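Subject: Re: [drarkus-lets] Cushions and covers for the Nindik flat

On the cushion question from earlier this week:

> We have the keys to the Nindik flat from the start of October and the
> big furniture is staying. That means the cream sofa and the round white
> side table. We have nearly 3000 left in the soft furnishings line and
> I would like to know what people think we should spend it on. My own
> feeling is a throw, four or five cushions and a rug. Does anyone know
> if the Stornorex covers wash well? The last lot we had from Wuyts
> bobbled after one season.
>
> Also, is 3 cushions too few for a sofa that size?

I went over to the flat yesterday afternoon and took a couple of the spare cushions with me to try them out, so I can answer some of this.

The sofa is in better order than I had remembered. It is the cream one with the padded panels and the dimpled back, and it wipes clean with a damp cloth and a drop of washing-up liquid. Please don't put a throw on it. I tried the grey one and it slid down on to the seat every time I sat down and got up again. On a surface that smooth it will always do that, and whoever does the changeover will be straightening it for ever.

Cushions are a different matter. The plain blue ones look right against the cream, and I would stay with plain. The sofa has enough going on with all the stitching, and a pattern on top of that would be too busy. 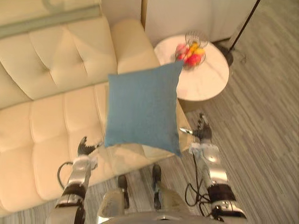
As for how many, I would say three is plenty. With five there is nowhere to sit, and guests put them on the floor. Two at the table end and one at the other would do it. If we want a second colour I would go for something like a mustard, but I am not fussed.

On washing, I can only speak for the two Stornorex covers I have at home. They have been through the machine at 30 most months since spring and have kept their colour. They do pucker a bit along the zip side if you tumble dry them, so dry them flat or over a rail. Put the pads back in while the cover is very slightly damp and the corners fill out better. I had the same trouble as you with the Wuyts ones and would not buy them again.

For the rug, I priced up the larger size and with delivery it brings the whole order to 2812, which leaves very little for anything else. The next size down brings it to 2172. I measured with a tape and the smaller one still goes under the front feet of the sofa, so that would be my choice. The floor there is a greyish brown, so a pale rug would lift it, though it will show the dirt by the door.

One last thing, the side table. It has a slight rock to it. A felt pad under one foot would cure that and I have a packet in the drawer, so please don't order any.

If there are no objections by the end of the month I will put the order in with the smaller rug and three covers, plus one spare in the same blue.

--
Sent to the drarkus-lets list. To leave, reply with "unsubscribe" in the subject line.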